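## 4. Montaje y ajuste de los cajones

Esta sección corresponde al escritorio Felley de dos cajones con guías Asness de extracción parcial. Para los modelos con cajonera lateral, consulte la sección 6.

### 4.1 Instalación de las guías

1. Separe cada guía en sus dos perfiles presionando la lengüeta de plástico. El perfil ancho va en el bastidor; el estrecho, en el lateral del cajón.
2. Presente el perfil ancho a 38 mm del canto inferior del bastidor y marque los orificios ovalados.
3. Fije con los tornillos de la bolsa C, sin apretar del todo.
4. Repita la operación en el lado opuesto y compruebe con un nivel que ambos perfiles queden a la misma altura.
5. Atornille los perfiles estrechos a los laterales del cajón, con la rueda hacia atrás.

**Nota:** los perfiles llevan grabadas las letras L (izquierda) y R (derecha). Si se intercambian, el cajón entra, pero no llega al tope.

### 4.2 Colocación del cajón

1. Extraiga por completo las guías fijadas al bastidor.
2. Introduzca el cajón en horizontal hasta notar resistencia.
3. Empuje con las dos manos, aplicando la misma fuerza en ambos lados, hasta oír el enganche.
4. Abra y cierre el cajón varias veces en todo su recorrido.
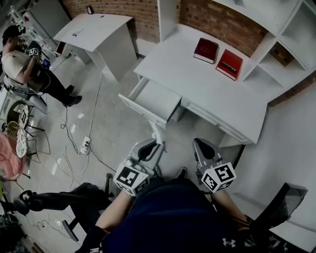
Si el cajón roza en el último tramo, afloje un cuarto de vuelta los tornillos traseros del perfil ancho, desplace el perfil hacia fuera y vuelva a apretar. No lubrique las guías con aceite: retiene polvo y deteriora las ruedas.

### 4.3 Alineación de los frentes

1. Afloje los 3 tornillos interiores del frente.
2. Ajuste la posición hasta dejar una holgura uniforme de 3 mm respecto al tablero.
3. Apriete primero el tornillo central y después los extremos.

> **Precaución:** la carga máxima por cajón es de 11 kg, repartida de manera uniforme. No abra ambos cajones cargados a la vez si el escritorio no está anclado a la pared.

> **Precaución:** en paredes de ladrillo, utilice tacos adecuados para el material. El juego Peeters suministrado es válido únicamente para placa de yeso.

### 4.4 Recambios

Las guías se sirven por pares con la referencia 1693. Indique en el pedido el número de lote, impreso en la etiqueta situada bajo el tablero.

Revisión técnica: Geert Jacobs. 14 de febrero de 2026.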